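Search stories Enter keyword Go

The Plistden Cup

Reading time: 4 min

My aunt left me her lemon tree, and along with the tree I got her feud.

I should explain about Plistden first, because if you're not from there you won't have heard of it. It's one pub, one hall, a servo that does decent pies, and every September there's the Show. People who haven't spoken to their own brothers in years will stand in the hall side by side and peer into jars. Marmalade is the big one. There's scones, and sponge, and a category for the heaviest pumpkin, but the marmalade winner gets the Cup, and the Cup goes on your windowsill facing the street so everybody has to walk past it.

My aunt had it for 4 years running. Then the woman over the back fence won it, and my aunt said (to me, to the postie, to the bloke fixing the gutters) that the lemons in that jar had come off her tree. The branch hung over, see. She'd been counting the fruit on that branch, she said, and she'd got to 122 one week and a good deal less the next. They never spoke again. They lived thirty steps apart, with a lemon tree in the middle, and they never spoke again.

So when the house came to me I moved up from the city with two suitcases and no idea what I was doing. I'd been renting a unit in a place called Livex, all lifts and key cards, and I thought a year of country quiet would sort me out. I slept in the back room and did my washing and ate toast. And then the tree came good, all at once, and there were lemons everywhere. I had lemons in the bath!

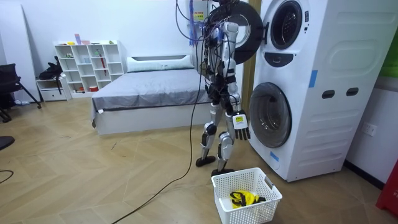
Laundry corner, basket at the ready.

I found her recipe inside the lid of the sewing box. It wasn't much of a recipe. It said fruit, sugar, water, and then in capitals DO NOT WALK AWAY. I walked away, of course. The phone rang, and it was my old boss at Clilto wanting to know where I'd filed something two years ago, and by the time I'd got him off the line the kitchen was full of smoke and there was a black crust in the pot you could have resoled a boot with.

I took the pot out the back and sat on the step with it and had a bit of a cry. It wasn't about the pot.

"You'll want to soak that with bicarb," said the fence.

I couldn't see her, just the top of a straw hat going along behind the palings. I said thank you. The hat stopped. There was a long gap, long enough for me to wipe my face on my sleeve, and then she said, "She always cut hers too thick, you know."

Well, I was furious. I'd been in town three weeks and apparently I'd inherited the whole thing, temper and all. I marched inside, picked out the best lemons I had left and cut them as thick as my thumb. I stood over that pot until my ankles hurt. I didn't walk away once, and the phone rang twice.

It set like a dream, and it tasted like chewing a belt.

I ate it anyway, on principle, for days. Then one morning I opened the back door and there was a jar on the step. No label. The peel in it was so fine it looked like someone had dropped threads of light in there, and I ate half of it with a teaspoon, standing up in my dressing gown with the door open.

What do you do after that? I'll tell you what I did, I filled a box. I took 50 lemons off the overhanging branch, her side, and I walked the long way round, down the lane and past the hall, because there's no gate in that fence and never has been. On the way I rehearsed a speech. It was quite a good speech, it had my aunt's name in it and the word "regrettable". 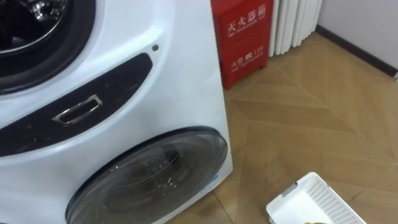
Why is thin-cut peel easier to get right in marmalade?
Thin strips soften faster and more evenly, so the peel is tender before the sugar goes in.

She opened the door before I'd knocked. She was tiny. I'd built her up into something enormous, and here was this little person in an apron with her hair in a net, looking at the box and not at me.

"They're off your side," I said, and that was the end of the speech.

She took one out and scratched it with her nail and smelled it. "I did take them," she said. "That year. She was away at the hospital and they were dropping. I was going to tell her. Then I won the blasted thing."

I didn't know what to say, so I said the kettle at my place was faster than it looked, and she said hers was already on.

We used the old knife she'd got from Zheng, the hardware shop that used to be next to the pub, and she showed me how to hold it. Thirty minutes on the first batch of peel alone! My hand seized up. She did three lemons to my one and didn't mention it, though she did look.

We entered one jar between us. The form only had room for a single name, so we wrote my aunt's.

It came second. The Cup went to a man from out past the creek who'd used grapefruit, and we walked home up the lane together, the pair of us, absolutely ropeable, and she said those grapefruit had never grown on any tree of his.

September 2025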